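À propos

Bonjour, moi c'est Gwenllian, et vous êtes sur Probert, un site qui lit la presse politique à votre place (et qui râle un peu au passage).

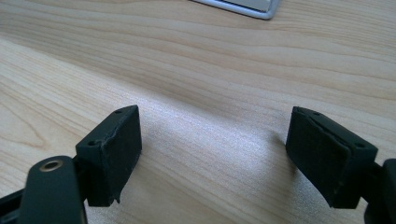

Je commence par la question qu'on me pose tout le temps : pourquoi Probert ? C'était le nom de la chatte de ma grand-mère, une bête grise qui dormait sur le journal dès qu'on l'ouvrait, de préférence sur les pages politiques. Je n'ai jamais trouvé mieux comme ligne éditoriale.

Donc, le site. Au départ, c'était une lettre que j'envoyais à mes collègues de Koveck, la petite boîte de relecture où je corrigeais des rapports annuels à longueur de journée. Je lisais les éditos pendant la pause, je m'énervais toute seule devant mon sandwich, et j'ai fini par mettre tout ça par écrit. Une page, envoyée vers 13 heures, avec le pire éditorial du matin et trois lignes pour dire ce qui clochait dedans. Les collègues l'ont fait suivre à leurs cousins, les cousins à leurs profs de fac, et un mois de février je me suis retrouvée avec 400 abonnés et une boîte mail qui ne voulait plus rien envoyer. Il a bien fallu passer à un vrai site !

Aujourd'hui nous sommes cinq. Moi, je fais la revue du matin et je réponds au courrier (lentement, pardon). Deux personnes suivent les débats parlementaires, une autre épluche les blogs et les chroniques radio, et la dernière s'occupe de la technique, c'est-à-dire de tout ce que je casse. Nous travaillons presque tous à temps partiel, il y a parmi nous une prof de latin et un ancien attaché de presse qui refuse de me dire pour qui il a voté. On s'engueule pas mal – surtout sur les virgules et sur la proportionnelle.

Ce que vous trouverez ici : la revue du matin, en ligne avant 8 heures quand tout va bien. La rubrique Skesville, notre ville imaginaire, où nous racontons un conseil municipal qui ressemble furieusement à ceux qu'on nous signale dans vos courriers (la saga du rond-point en est à son 60e épisode et je vous jure que nous avons essayé de l'arrêter). Et puis les Relectures, mes préférées, où on reprend un vieil édito très sûr de lui pour voir comment il a vieilli. Nous en avons publié 153 et j'ai relu les miens dans le lot, ce qui n'a pas été mon meilleur après-midi.

Est-ce que nous sommes neutres ? Non. Je suis plutôt de gauche, ça se voit au bout de deux paragraphes et je ne vais pas faire semblant. Mais la mauvaise foi nous agace d'où qu'elle vienne, et une bonne part de nos lecteurs les plus fidèles ne votent pas comme moi. Ils me l'écrivent d'ailleurs très régulièrement, parfois en majuscules. Quand ils ont raison on corrige, en haut de l'article, avec la date de la correction et l'ancienne phrase laissée lisible. On se moque des arguments et de la prose des gens. Leur physique, leur famille, leur accent, on n'y touche pas, et un billet qui dérape là-dessus ne passe pas la relecture.

Côté sous, c'est vite raconté. Pas de publicité, pas de parti, pas de mécène caché. Les abonnements de soutien paient l'hébergement et les piges, et le reste vient d'Ernison, l'atelier d'écriture que j'anime le soir pour des gens qui veulent apprendre à rédiger une tribune sans y mettre le mot « sursaut ». Si l'atelier vous tente, les inscriptions rouvrent à la rentrée, le groupe est petit et on y boit beaucoup de thé.

Pour nous écrire, passez par la page Contact. Les éditos consternants sont les bienvenus, avec le lien s'il vous plaît, parce que les captures d'écran toutes floues envoyées à minuit, je n'arrive plus à les lire. Nous acceptons aussi les propositions de billets : envoyez deux ou trois paragraphes, dites-nous qui vous êtes, et si vous êtes élu ou candidat quelque part, dites-le aussi. Les pseudonymes sont possibles, à condition que l'un de nous cinq connaisse votre vrai nom.

Les commentaires sont ouverts jusqu'à 22 heures. Après, je dors.

Gwenllian Jenkins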